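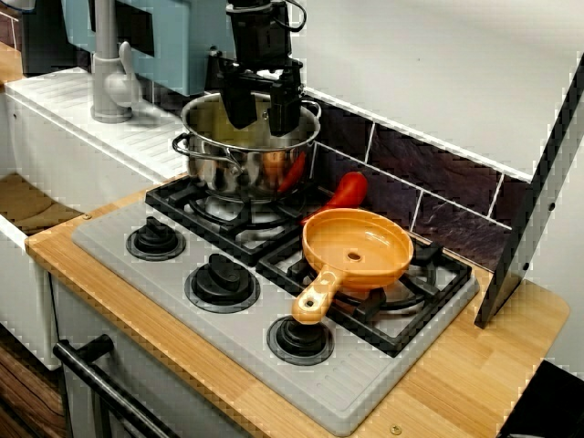 Ashworth, 2026-07-07

The planning group resumed work this morning on the kitchen task set under the Lona release. The instruction under test is a plain one: move the red pepper from the pot to the orange pan. A second red pepper lies on the stove between the pot and the pan, so the phrase "the red pepper" has two possible referents until the planner reads the rest of the sentence. Resolving that ambiguity is the purpose of the present series, and the layout will be kept as it stands for the remainder of the week.

Tincuța Oprea opened the session by loading the revised grounding module. Under the previous version, the object list was built first and the relations were attached afterward, which meant that two peppers of the same color were often merged into a single entry whenever one was partly hidden. The revised module keeps a separate entry for each candidate and carries the relation "inside" as a property of the entry itself. It also refuses to merge entries on opposite sides of a detected rim. Ms. Oprea has requested that this rule be documented before any further change is made to it, and I concur.

Perception remains the weaker half of the system. The steel pot reflects its contents, and the depth estimate along the inner wall is poor. The pepper in the pot leans against that wall near the front, where the estimate is least reliable. The segmentation mask returned by the current model spreads onto the metal and produces a grasp center that lies partly in the wall. Eimear Corrigan proposed that the planner discard depth readings on the pot altogether and fit a simple cylinder to the rim, with the grasp depth bounded by the fitted floor. The change was made before noon and is held on a separate branch. The orange pan gives no such difficulty, its surface reading cleanly enough in the depth map to serve as a steady reference for the placement pose.

The approach planner was the second matter of the day. The gripper must lower both fingers into the opening without touching the side handles, and the collision model for the pot had, until today, omitted the handles entirely. They have now been added as two short capsules. With the handles included, the planner rejects most wrist angles that had formerly been accepted, and planning time rises. The time limit was therefore set at 10 seconds, after which the planner returns the best partial result and writes the reason to the log. I had preferred a shorter limit but withdrew the objection after reading the logs from December, in which several good plans were abandoned too early.

The afternoon was given to replay. Trolley, our replay tool, was run against 80 stored episodes with the old and the new grounding modules side by side. The new module selected the intended pepper in 53 of them. The old module's total has not been entered here, as two of its log files could not be read and the comparison would be incomplete. Ms. Corrigan will repair the log reader tomorrow, and the full table will be filed with the Dramatley office once both columns can be stated.

Several of the failed episodes share a feature that deserves attention. In each of them the closing fingers cover the pepper in the pot, the tracker drops its entry, and the planner then transfers the goal to the pepper on the stove, that being the only one still visible. The choice is a reasonable one by the rules as written – the rules are at fault. An entry that is lost while the gripper is within reach of it should be held as hidden for a fixed period and should not be removed. Ms. Oprea will draft the wording of that rule, and I am to write the test for it.

Version control was in poor order by the close of the day. Three branches carry changes to the same configuration file, and the camera calibration in one of them is out of date. I have asked that no further runs be recorded until a single file has been agreed upon. The controller gains were not changed.

Outstanding for tomorrow: the log reader, the hidden-entry rule and its test, the merge of the rim-fitting branch, and a reply to the Dramatley office concerning the format of the episode records.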